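Ticket 484: Table covering and tape grid, prep table 3
Status: Open, pending re-tape
Category: Furnishings / work surfaces
Opened by: Alžběta Sokol
Supplier for paper: Tarigan
Supplier for tape: Trellgate

Reported problem

Kraft paper on the prep table does not lie flat. Tape lines no longer meet the table plan at the left side. Cookware set down on the grid ends up across a line, and placement notes that refer to a cell by number can't be followed.

Setup as reported

Brown paper, single layer, 70 cm past the table edge on the long side before trimming. Blue tape on top, laid out from the Tinamano plan. Items in use: small saucepan with lavender handle, matching lid, yellow corn cob. Corn goes in the pot, lid goes on last.
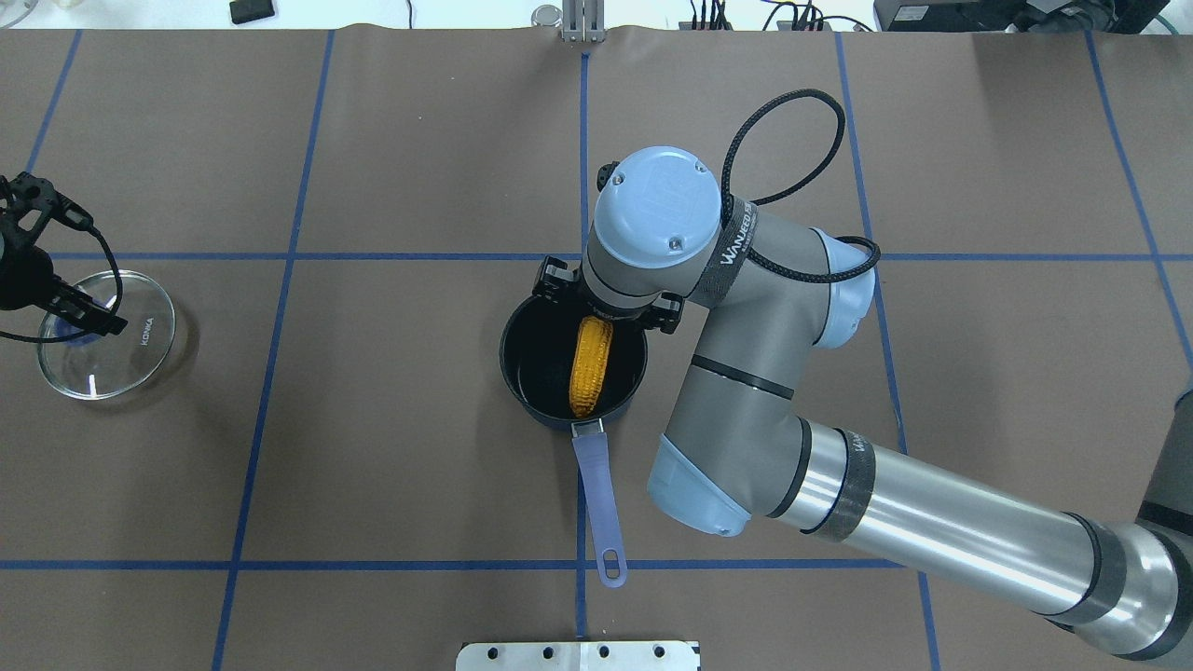 Corn in the pot, lid off. Handle tip just past the lower horizontal line.

Log

9:10 — Checked the handle position against the plan. The plan assumes the pot and its handle both sit inside one cell. They don't fit. The cells were drawn for the older Rivent pan, which had a short side grip. Marked as a plan error, separate from the paper problem.

9:40 — Measured the cell to the left of center. 276 mm on the short side at the top. Plan says the same. No change needed there.

10:15 — Lifted one end of the far left tape line and relaid it. Paper came up with the tape and left a fuzzy patch. Stopped. Do not lift tape from this paper dry. Warm it with the hair dryer on low first, then pull back flat along the line.

11:00 — Asked Tarigan whether the roll was stored upright. Reply: stored flat, up to 3 months. Curl from storage is possible on the last few meters of a roll. We were near the end of this one. 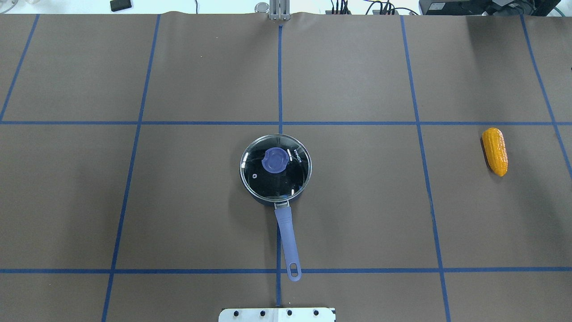 Paper tension is the remaining item. The sheet was taped at the corners only, and the middle of each edge was left free, so any slack works its way to the long sides. There is a shallow ripple along the top edge and faint wrinkling in the sheet. With the lid on, the saucepan straddles the central tape line, so centering the pot on the table and keeping it inside one cell are two different instructions. The placement notes ask for both. One of them has to go.

Actions

1. Replace the paper from a new roll. Unroll it the evening before and weight the ends.
2. Tape all four edges full length, underside of the table, before any grid lines go down.
3. Redraw the plan with a wider middle column and no line at table center — Alžběta to send by Friday.
4. Remove "center of table" from the placement notes. Use cell numbers only.

Ticket stays open until the new sheet is down and the left side has been checked against the revised plan.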